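Minska Trail Weekend – Your Questions

Updated Sep 2, 2023

We love getting mail about the walk! These are the things people ask most.

How long is the route?
The full loop is 25 miles, from Broson over the ridge to Herrero and back along the river. It's a big day out, and the views from the ridge are gorgeous.

What should I carry?
Water, a rain jacket, lunch and more snacks than you think. Small stuff for your pockets is great too – tissues, lip balm, a spare pair of socks.

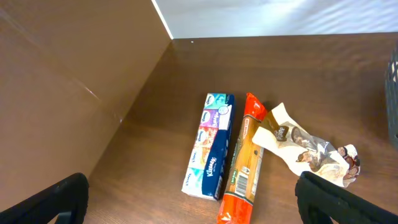
Kleenex pocket tissues in a multipack.

Is there a shorter option?
Yes, you can turn back at Tristo Bridge. It's flat most of the way and lovely with kids. 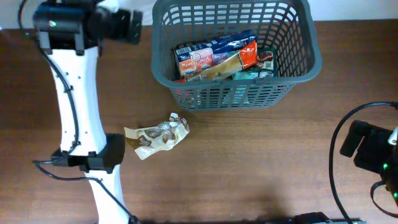 When does sign-up open?
Sign-up opens in June and closes once all 306 places are gone. Put your name on the waiting list if you miss out, as spots do come up.

How high does it get?
The top is at 2000 feet. The climb out of Broson is steep, but there's a bench halfway and the blueberries up there are fantastic.

Can I bring food for the shared lunch?
Please do! Leave it at the Herrero hall before you set off, with your name on it. Pies, fruit and bread always go fast.
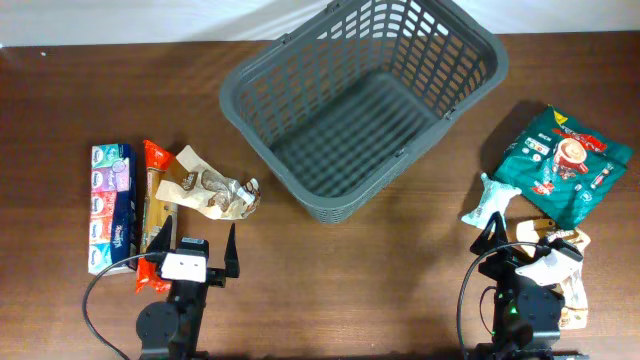
A gray plastic shopping basket with open grid sides.

Are dogs welcome?
They sure are, on a leash through the sheep fields.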